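Heffernan Football Supplies
Training equipment > Rebounders > Flurnance Two-Sided Rebounder

Flurnance Two-Sided Rebounder
Product code 1431
£367, delivery worked out at the basket

Hello, Eoin Foley again. I write most of these pages, and this one I've been looking forward to because I've had a Flurnance in my own garden since August and the lawn will never forgive me.

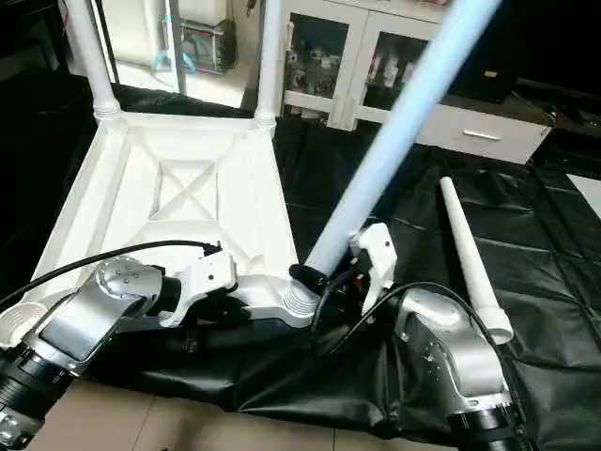
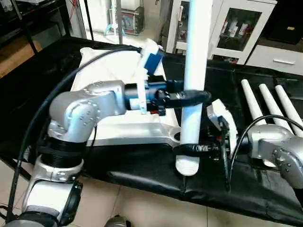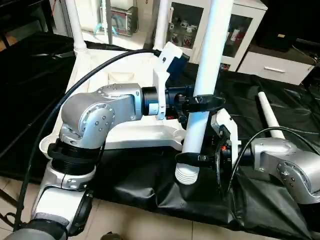 Silver arms and white tube.

So, the rebounder. You get one steel frame with a net on each face, and the two nets are strung differently. The tight side (green edging) gives you the ball back fast and low, and that's the one I'd use for first touch and quick passing. The slack side (grey edging) lifts it, so you get something closer to a lofted return for volleys, chest control and keepers' catching. I tend to stick with the tight side for under-nines, as the slack one can pop up into faces if they stand too near.

Both faces tilt. There's a sprung pin on either side of the frame and five positions, from nearly upright to leaning well back. Pull both pins before you move it, please! I had one bent frame back last season from somebody heaving on it with one pin still in, and Flurnance won't cover that.

Size and weight
The bottom bar sits flat on the ground and the frame is wide enough for two players to work side by side, or four if you use both faces at once. It folds flat to a depth of 200 mm, so it'll slide behind the goals in a container. One adult can carry it, though two makes it easier through a gate. It fits in my estate car with the back seats down. It didn't fit in my wife's hatchback, and we tried it every way round.

On grass and indoors
Six ground pegs come in the box. They're fine in ordinary turf. On very hard ground in pre-season I swap them for longer ones, and we sell those on the pegs and anchors page. For 3G and sports halls you want the Brenel weight bags, which hook over the back bar. Sold in pairs and you'll need one pair per rebounder. Don't peg into 3G, your groundsman will come looking for you.

Rubber feet are included for halls. They leave no marks on ours, but do wipe them first if it's been outside.

What it's like to train with
Samer Nseir, who runs the girls' sessions at our Friday club, puts it at the end of a passing square and has them play in, turn and go again. I like it for the keepers: server stands off to one side, hits the slack net, and the keeper has no idea where it's coming from. Great fun, and I've been made to look very silly by a twelve-year-old.

It's quieter than a rebound board too. If you've got neighbours, you'll know why I mention it.

If you mostly want hard, flat passing at adult level then have a look at the Uneo wall instead. It's heavier and doesn't fold, but the return is truer with a firm strike. The Flurnance can creep backwards a bit when a grown-up really leathers it, even pegged.

In the box
Frame in four sections, two nets, bungee loops (with spares), six pegs, rubber feet, Allen key, instructions. No carry bag, sadly. Brenel do one that fits and it's listed under bags.

Putting it together
Allow an hour the first time. Do the frame loosely, get the nets on, then tighten everything up. Start the bungees at the corners and work towards the middle, otherwise you'll run out of stretch and end up doing it all twice like I did.

Looking after it
The frame is powder coated and can live outside, but bring the nets in over winter if you can. Replacement nets are £45 each, so say which face you need when ordering. Frame guarantee is two years, nets six months.

Clubs and schools
Spending over £800 in one order? Carriage is free to mainland addresses, and we take school purchase orders. Ring the shop and ask for me, or leave a message with whoever picks up.

Customers also looked at: Brenel weight bags (pair), Uneo rebound wall, long steel pegs, size 4 training balls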